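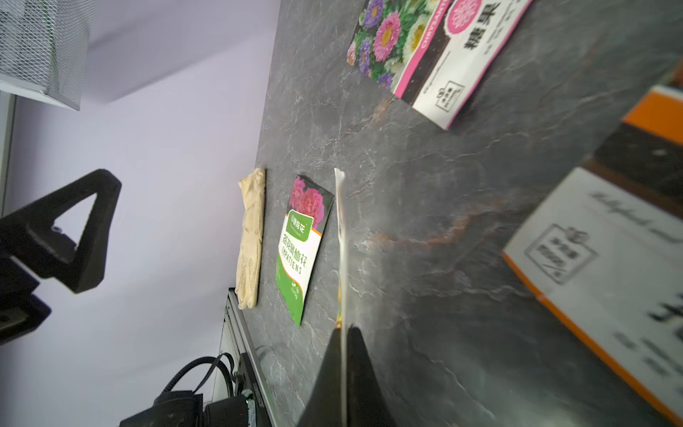
Most people buy far more seed than they can sow, she says, and then feel bad about it in August. She has run Joltik, a mail-order seed business in Hatenen, for nine years, and she sees the same orders come in every winter.

"They order for the garden they want," she says. "I did it too. I had a yard the size of a parking space and a shoebox full of squash."

Joltik sent out 2735 orders last season. Of those, 1336 went to people who had bought before. She packs most of them herself at the back of the old Vumham feed store, with help in January and February.

The catalog used to be bigger. At one point it listed nearly 700 varieties, and she spent more time on labels than on growing. She cut it by half and heard a few complaints, mainly about a yellow bush bean. The bean is back.

Flowers sell better than they did. She puts some of that down to the Jayawardena community garden, where the plot holders now have a cutting bed and order together. "Vegetables used to pay for the flowers," she says. "Now it's close to even."

Her advice on old seed is simple. Fold ten seeds in a damp paper towel, put it in a plastic bag and keep it somewhere warm. If seven come up, sow as usual. If three come up, sow thicker or buy new. Onion and parsnip she replaces every year.

She keeps her own leftovers in glass jars in the basement – cool, dark and dry enough. She writes the year on every jar, after losing track of some lettuce.

The new list goes out after New Year's. She is still deciding on the melons.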